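17 Jul 2026 | By Detlef Wunderlich

Cup and drinkware disposal at Favard: frequently asked questions

Which stream do paper cups go in?
The cup stream, marked with a purple label. A paper cup has a thin plastic lining that standard paper mills cannot separate, so it must stay out of the blue paper bins. The cup stream is baled and sent to Jurnen, which runs a pulper suited to lined board.

Can paper and plastic cups be stacked together?
No. Stack paper with paper and plastic with plastic. The optical sorter at Jurnen reads the outermost surface only, and a mixed stack is rejected as a single item.
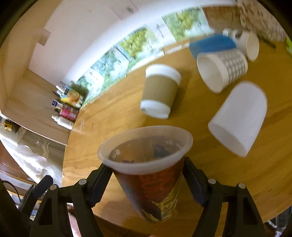 Paper cup with a plastic cup nested inside.

Do cups need to be rinsed?
Empty them into the liquid drain next to the bin. Rinsing is optional. Milk residue is tolerated up to the limit in the Jurnen intake sheet; soup and yogurt are not, and those cups go in general waste.

Where do lids, sleeves and stirrers go?
Plastic lids go with plastic cups. Cardboard sleeves go in paper. Wooden stirrers go in food waste on floors that have it, otherwise in general waste.

How many collection points are there?
There are 172, spread over 13 floors. Each Kasten tube unit holds 578 stacked paper cups before the level sensor sends a pickup request. Loose cups fill a tube at over twice the rate – please stack them.

Why are there no bins at individual desks?
Desk bins were withdrawn in December. Contamination at desks was too high for the bales to pass inspection. Cups should be carried to the nearest point at the end of a meeting or shift.

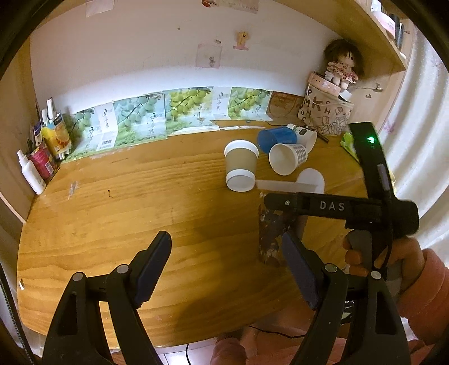
Henrik Baumgart wrote in to ask whether cups marked "compostable" may go in food waste. They may not. The digester that takes our food waste runs a short cycle, and certified cups come out of it largely intact. Put them in general waste until the contract changes.

What about reusable cups?
Return them to the rack in the pantry. Chipped or cracked ceramic goes in the gray crate under the sink and must never enter the glass stream.

Who do I contact about a full or faulty tube?
Log a ticket in Skillico under "Waste – Cups" and give the unit number from the side plate. Allow 2 working days.

Related
Food waste: accepted items
Battery and toner returns
Booking a bulk pickup
Reading a Kasten unit status light

Last updated: same day as posting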